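**Tuesday, marker notebook, Skunville line**

Started at the old goods yard at 9. The Traten plaque has gone dull again along the top edge, and the lower two lines of lettering are hard to read from the path. Washed it with plain water and a soft brush. No polish this time. The last lot left a white bloom in the letters which took 30 minutes to pick out.

Post is leaning towards the road. Checked it against the level and packed the foot with gravel for now. It wants digging out and setting again before the ground gets hard.

Distances: the index says the Ocampo mail stop marker is 400 yards from the level crossing. Paced it twice and got well short both times. I think whoever wrote it up measured from the old crossing, which was further down by the cattle pens. Left the entry alone until we can check it against the line plan. Put a pencil note on the card.
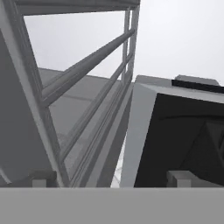
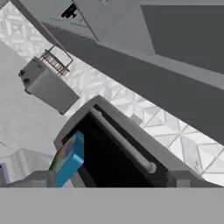
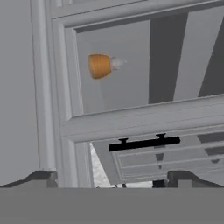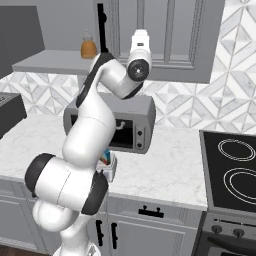
Stills, simulated kitchen. Arm and counter oven in the last one.

Floltetti halt after lunch. The wording on the draft panel is still too long - over 90 words, and the casting firm charges by the letter. Cut the sentence on the water tower, as it has its own marker up the hill. Kept the bit on the mail hook, which is the reason people stop there. Present wording:

> Mail for Floltetti and the farms beyond was taken from the moving train at this halt. Cattle were loaded from the pens on the east side.

Not sure about "farms beyond". Ocampo had its own bag by then, so it may only have been the two farms on the ridge road. Look in the parish book.

Topic lists for the new panel: railways, post, farming. The Traten plaque is only under railways and should be under farming too, given the pens. Changed the card, still need to change the master list.

To do:

- reset the Traten post, 3 bags of mix should cover it
- find the line plan and settle the Ocampo distance
- send the shorter Floltetti wording for a price
- replace the missing screw cap at Skunville station (brass, not the steel ones in the tin)
- take the long brush back to the shed

Rain from 4, so the back of the Skunville stone did not get looked at. There was moss on it in January and I expect it has spread.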